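From: Catriona MacBrayne
To: Hurgate Allotments list
Subject: Re: Garlic, when to lift?

Magnus Buchanan wrote:
> Mine has gone brown at the bottom but the top leaves are still green.
> Do I pull it now or wait? Last year I left it and the skins all split.

Hello Magnus, and hello everyone else who has been wondering the same,

I'd go by the leaves and forget the calendar. When the bottom two have died off I dig up one bulb and have a look, and if the cloves have filled out nicely, up comes the whole row - with a fork, please, never by the neck!

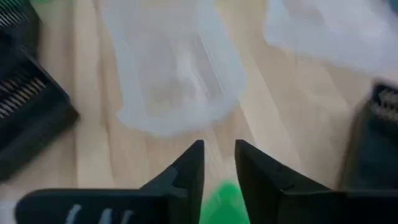

Stop watering beforehand if you can bear to. Mine went without for 7 days last January while I was visiting my sister at Covside, and it was the best colour I've ever had. Then brush off the loose dirt, keep it out of the sun and give it plenty of air. Senga plaits hers (she had 40 heads hanging in the shed at one point, and what a lovely smell), but I've never had the patience. 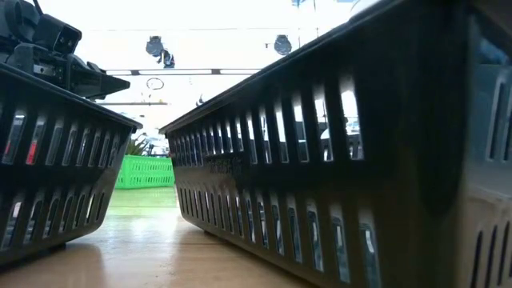
Seed swap

Rogelio has Purves shallots to share and would love some broad beans in return. Give him a yell at the gate, he's usually there by 2 pm.

Cheers,
Catriona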